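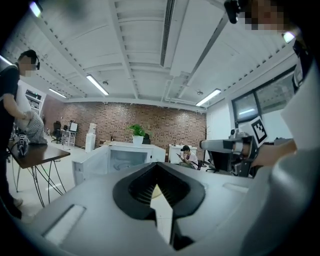 1/ Gripper budget thread, as promised to the three people who asked (hi!)

We're at the stage where the hand-held grippers are in everybody's hands and the spreadsheet is in mine, so I'm writing down what I wish I'd had in July when I started asking for quotes.

2/ Count the people before you count the tools. I priced one gripper per table and then remembered that folks like to work side by side, and somebody always wants to try the other one. We ended up planning for 11, spares included, and I'm so glad we did.

3/ Quotes! Hukside came in at 789 dollars a unit, Grirneo was a good bit lower but wanted us to buy the charging dock separately, and once I added docks and shipping the two were close enough that I went with the people who answered the phone.

4/ Fingers wear out. I know, I know, it sounds like such a small thing, but a replacement pair is 113 dollars and I had exactly zero of those in my first draft. Put in at least one pair per gripper and be kind to your future self.

5/ Same goes for printed markers, mounting plates, head straps, and bags to carry it all in. I made one line called "little stuff" and it's now over 3000 dollars, which made me go sit down for a minute.

6/ Rosalie Kälin talked me into leaving the second arm for next year and renting one from Wikside if we get desperate. I grumbled about it all through lunch (sorry Rosalie) and then I moved the line, and the whole sheet looks much calmer now.

7/ Still waiting to hear from Hämmerli about the service plan. If any of you have bought one from them, did you take the two-year or the three-year? My replies are open and I've got coffee.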